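Revside Rate Desk: progress report to the Wihongi Fund
18 March 2020

What a stretch to be reporting on! When we last wrote, in August, the currency alert service for small importers was a spreadsheet and a mailing list. It now runs every working morning, and we are delighted with how people have taken to it.

Sign-ups stand at 732, against a target of 200 for this stage. Most are small firms that buy in euros or dollars and sell in pounds, and a good many had never set a target rate before. The recent swings in sterling have brought in plenty of new faces (and kept our inbox very full).
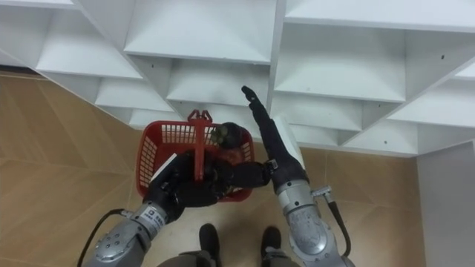
The daily note is still one page. We give the main pairs, the data due that day and a plain line on what a move would do to a typical invoice. Readers asked for the yen, so we added it, and the Norwegian krone will follow once the Lalitz price feed has been tested.

Lalitz has been a real step up from the old feed. Prices refresh faster, gaps over bank holidays are flagged properly, and we can at last send an alert when a rate touches a level and then falls back.

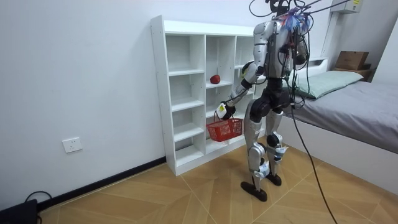

Spending is inside the grant. We set aside £2,000 for the feed and have used £1,000 of it, with the rest due when the second licence starts. The Kernosano workshops on forward contracts were a joy to run, with lots of lively questions about deposits and margin calls. The remaining sessions will move online, and the slides are being rewritten to suit.

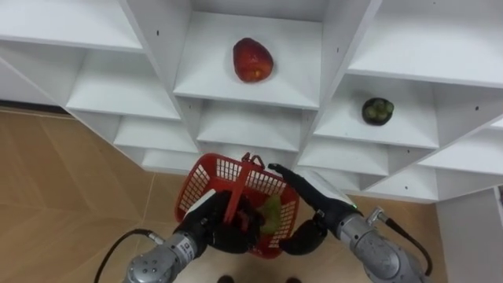

Next we want to finish the krone tests, put the central bank calendar on the front page and let users choose their own alert times. We would also like your view on opening the service to sole traders, as several have asked to join. A short costing for that is attached.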